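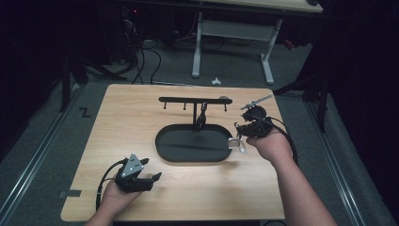

Adel Hegazy
Posts: 3,279
14 November 2024

Mug rack with a tray: keep it or send it back?

I've been looking for something to get the mugs off the worktop and ended up with a black one in a T shape. It has an upright post, a long bar across the top and three short pegs pointing down from the bar. The post stands at the back edge of an oval tray with a raised rim. It's on the small table in the spare room for now, because I want to decide before it goes anywhere near the kitchen.

I like the tray. Our old mug tree had nothing under it and there was always a ring on the wood. I also like that it's wide and shallow, so it could go against the tiles under the wall cupboard.

What I'm less sure of is the pegs. They are short, and I don't know how they'll do with the big mugs. We have eight in daily use, so most of them would have to live elsewhere whatever I do. I could also use it by the front door for keys and put the post and loose change in the tray.

Has anyone lived with one of these for a while? It came from Lumenta and I have until January to return it.

----

skokham_sue
Posts: 412

I had a similar one for two years, in white. The tray was the best part of it. Mugs went up straight from the drainer and dripped into the tray, and I wiped it out every couple of days. If you have hard water like we do in Skokham you will get marks on a black one, especially if the bottom is at all shiny. A bit of vinegar on a cloth shifts them.

I wouldn't put it by the door. Keys scratch the finish.

----

brackenhill
Posts: 96

Send it back. Three pegs for eight mugs is a lot of worktop for very little storage. Screw a row of cup hooks under the wall cupboard and you've got all eight up there and the worktop clear. Mine took half an hour with a bradawl.

----

Adel Hegazy
Posts: 3,280

We rent, so no hooks. I should have said.

Sue, thanks, the bottom is slightly glossy so I expect you're right about the marks.

----

tealeaf_tom
Posts: 1,140

Does it tip? That would be my worry with everything hanging at the back. The one I bought was fine with small cups, then went over backwards the first time I put a proper pint mug on the end. Put your heaviest mugs on it before you decide, and try them at one end only. If it moves at all I'd return it.

----

skokham_sue
Posts: 414

Mine never tipped, but I kept the sugar and the tea caddy in the tray, so there was some weight at the front.

----

brackenhill
Posts: 97

So now it holds three mugs, a caddy and the sugar, and takes up the space of a toaster. I still say return it. You can get stick-on hooks if you're renting.

----

tealeaf_tom
Posts: 1,141

I wouldn't trust stick-on hooks with a mug over a worktop. The steam gets to them. I lost 2 good mugs that way, both from the Clivarham pottery, and they don't make that glaze any more.

----

gurkon_fan
Posts: 58

Has anybody looked at the Gurkon ones? They have a square base and the pegs slope upwards, so the handles sit further back. No tray though. You'd need a saucer or a folded cloth underneath.

On the keys idea, I disagree with Sue. Ours is by the door and yes, the paint is scratched, but it's a key rack and I don't mind. Dog lead on one end, keys on the other, and the tray catches all the stuff that used to end up on the stairs – receipts, pens, the odd screw.

----

skokham_sue
Posts: 415

Fair enough, if you don't mind the scratches. I would mind.

----

Adel Hegazy
Posts: 3,281

I tried Tom's test this evening with the two heaviest mugs we own, both at the same end. It leaned a bit when I knocked the table but stayed up. With one at each end it was steady. The handles on the fat ones only just go over the pegs, so those will stay in the cupboard.

I'm going to keep it and use it for the small mugs next to the kettle, with the caddy in the tray as Sue did. If it gets on my nerves before January it can go back – I've kept the box.

----

brackenhill
Posts: 98

Your worktop. Measure the gap under the cupboard before you carry it through, mine is lower than you'd think.

----

Adel Hegazy
Posts: 3,282

Measured. It goes under with a finger's width to spare.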